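Relier Family Wall Calendar, by Cavia

For parents juggling kids, sports, dentist stuff, all of it. Color row per kid, up to 5 kids. Wipes clean. 2 magnets on the back, holds on most fridges. Runs 11 months, skips July becuase who plans July.

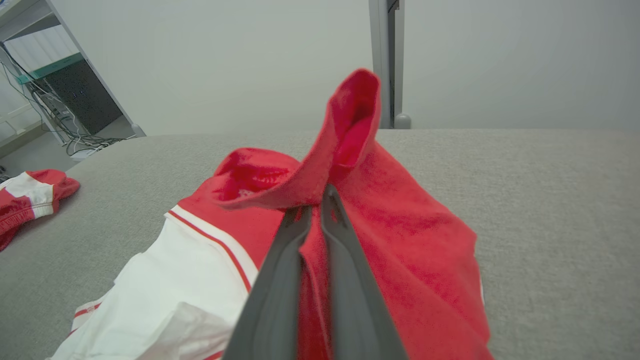
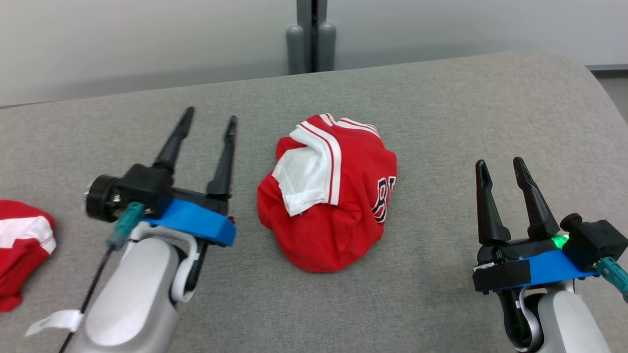 Red clothing, both photos

Comes with pen. Extra pens sold seperately, see Latard page. Almost 2,000 sold so far, thank you!! Next batch ships November. Questions, ask Saodah Yusof at the shop.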